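Washing and reshaping cotton caps and sunhats at home

By Heather Hoani

September is when the hats come in at our house. They've been on the hook by the back door since spring, they've been to the beach at Fascombe and back more times than I'd like to admit, and by the time the evenings draw in they have that grey tidemark round the inside that you only notice when you pick one up in decent light. My mother used to put hers away as they were and then grumble about them the following May, and I did just the same for years until I ruined a perfectly good sunhat trying to boil a mark out of it that had been sitting there all winter. So now I give up one afternoon to it, put the radio on, and do the lot.

This page covers soft cotton, canvas and denim hats: baseball caps, bucket hats, floppy sunhats, that sort of thing. Straw, felt and wool are quite another matter and I wouldn't want you to follow any of this with a good felt hat, please! There's a page on felt to come when I've got my own notes in order.

What you'll need

A washing-up bowl or a clean sink
Mild liquid detergent (I use the Trevaskis wool wash, but any gentle one will do)
Bicarbonate of soda
An old soft toothbrush
Two old towels, one of them light-coloured
A pudding basin, or a jar with a rounded lid, for drying
White kitchen paper or a few old tea towels for stuffing
Clothes pegs

You'll also want somewhere flat to lay things out, bigger than you think. I start on the kitchen table and always end up on the floor as well.

Sort first, wash second

Bring everything down and go through it before you run any water. I make a pile for hats that can be washed, one for hats that only want a brush and an airing, and one for those I can't honestly see any of us wearing again. Be a bit firm with yourself. I kept a yellow bucket hat for seven summers because it came from a shop in Satau on our honeymoon, and in all that time it never once went on my head, as it comes down over my eyes. (It's still here. It's in a box in the loft with a label on it, which I have decided counts as progress.)

Trays and tubs are a great help at this stage. You can pick up one lot and carry it to the sink without the rest coming along with it, and if the telephone goes halfway through you'll know where you'd got to.

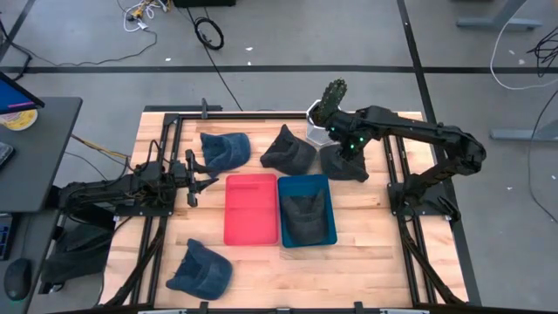
Fabric things and trays laid out on a butcher-block top.

While you're sorting, look inside each hat for a care label. It's usually tucked behind the sweatband at the back and you may have to turn the band down to find it. If it says dry clean only, believe it. If there's no label at all, which is often the way with older caps, go on to the two little tests below before you do anything else.

Test the peak

Older caps sometimes have cardboard in the peak, and once cardboard has been properly soaked there is no bringing it back. Flick the peak gently with a fingernail. Plastic gives a clear, slightly hollow tap, and cardboard gives a dull one. Bend it a little as well, just a little, and feel whether it springs back or stays where you put it. It does take a few hats to get your ear in, so practise on one you don't mind about.

If you think it's cardboard, you can still clean the crown and the band with a damp cloth and a dab of detergent, keeping the peak up out of the way. It's slower, and you won't get such a fresh result, but you'll still have a hat at the end of it.

Test the colour

Wet a corner of the pale towel, press it against a bit of the hat that doesn't show, and hold it there while you count to thirty. Look at the towel. A faint tinge is nothing to fret over, but if you get a proper patch of colour then that hat must be washed on its own, in cool water, and quickly. Denim and anything dark red are the ones to watch. I once washed a navy cap in with my husband's cream cricket hat and he went out to field looking as though he'd been dipped in the harbour.

The wash

Fill your bowl with lukewarm water, about as warm as you'd have it for a baby's bath, and swish in a teaspoon or two of detergent. Put the hat in, press it under with the flat of your hand until the air has gone out of it, and leave it to soak. Half an hour is fine for most. A really grubby one can have 90 minutes, though I'd change the water once along the way if it's gone the colour of tea.

Do them one or two at a time. I know it's tempting to fill the bath and throw the whole family's in together, and I've tried it, and what you get is a bath full of cold grey water and a sore back.
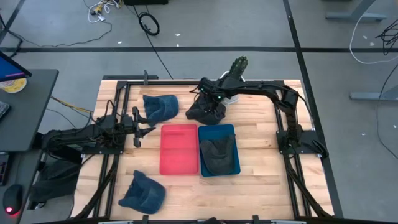 After the soak comes the sweatband, and it deserves more of your time than all the rest put together. Mix a heaped teaspoon of bicarbonate of soda with enough water to make a soft paste, smear it along the band, and work it in with the toothbrush using small circles. Go gently over the stitching. Leave the paste on for ten minutes while you put the kettle on, and then brush it again and rinse it away.

For sun cream, which leaves those stubborn yellowish patches, a drop of washing-up liquid straight on to the dry fabric before the soak works better than anything I've bought. Rub it in with your thumb. Please don't reach for bleach, even on white. My neighbour swears by it, and her hats do look lovely for a fortnight, but it can turn sun cream marks a rusty colour and it's hard on the thread.

Grass stains I'm still not much good at, I'm afraid. If you have a method, do write in.

Rinsing

Rinse in clean cool water until there are no more bubbles when you squeeze the crown. This will be more rinses than you expect. Any detergent left behind dries stiff and goes itchy on the forehead the first warm day, and then a small child will refuse to wear it and you'll wonder why.

Don't wring. Fold the hat loosely into the darker towel, press down all over with your palms, shift to a dry part of the towel, and press again. It should be damp when you've done, with no drips.

Shaping and drying

A washed hat will dry in whatever shape you leave it, so this is the part to be fussy about. Turn your pudding basin upside down, put the hat over it, and smooth the crown with wet hands from the top downwards. Run a finger round under the sweatband so that it lies flat. If the hat is too big for the basin, pad it out with a tea towel until it sits snugly but isn't stretched.

For a cap, curve the peak with both hands to the bend you like. You can hold it there with a couple of pegs and a bit of kitchen paper under each one so they don't leave a dent. For a floppy brim, lay it flat on a dry towel with the crown stuffed and pull the edge out gently, a few inches at a time, going all the way round. My aunt Adell starched her brims with rice water, and very smart they looked, but I've never had the patience.

Then leave them alone, out of direct sun and well away from the radiator. An airing cupboard with the door open is perfect. A thin cotton sunhat may be ready by bedtime, and a thick denim one often wants until the following evening. Turn them over once if you remember. Feel the inside of the band before you decide a hat is dry, for that's always the last bit to go.

Can I use the washing machine?

You can with some, and plenty of people do. Choose a cold, gentle programme, put the hat in a mesh bag, and keep the spin as low as it will go. Our old machine had a setting that spun at nearly 1000 whichever button you pressed, and it creased one of my favourite peaks so badly that it never sat straight again. If you can't turn the spin down, stick with the bowl.

I'd keep hats out of the tumble dryer altogether.

Putting them away

Once everything is properly dry, give each hat a light brush and find it a home where it won't be squashed. Caps can be nested one inside another with the peaks all facing the same way, up to five or six deep, and they'll take up no more room than a loaf of bread. Don't push one half of the crown into the other, as they do in shops, or you'll have a ridge down the middle by spring. Sunhats I stuff lightly with kitchen paper and stand on their crowns, never on the brim.

Open plastic bins do nicely on a shelf, and it helps to have different colours so that each person knows which is theirs. If yours have lids, leave them ajar for the first week.
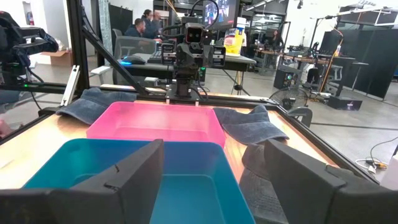
Blue caps on either side of a pink bin, with a teal one in front.

Pop in a few cedar balls or a little bag of lavender if you're troubled by moths. They much prefer wool, but ours have been known to take an interest in anything that hasn't been washed well, and I'd sooner not offer them the choice.

A few things readers have asked

My cap has faded on one side from hanging in the window. You can't put the colour back by washing, but a packet of fabric dye in a shade close to the original will even it out. Dye it after washing and before shaping, and remember that the stitching may stay its old colour if the thread isn't cotton.

The embroidery has gone puckered. Lay a damp cloth over it while the hat is on the basin and press with a warm iron, just resting it for a second or two and lifting. Work from the back of the embroidery if you can get the iron in there.

It still smells. Sprinkle the inside with bicarbonate of soda when it's dry, leave it overnight in a paper bag and shake it out over the garden in the morning. If that doesn't shift it, wash it again with half a cup of white vinegar in the second rinse. The vinegar smell goes as it dries, I promise!

How often should I do this? I wash mine at the end of the season and once in the middle if it's been a hot one, and wipe the bands over with a damp cloth in between whenever I happen to think of it.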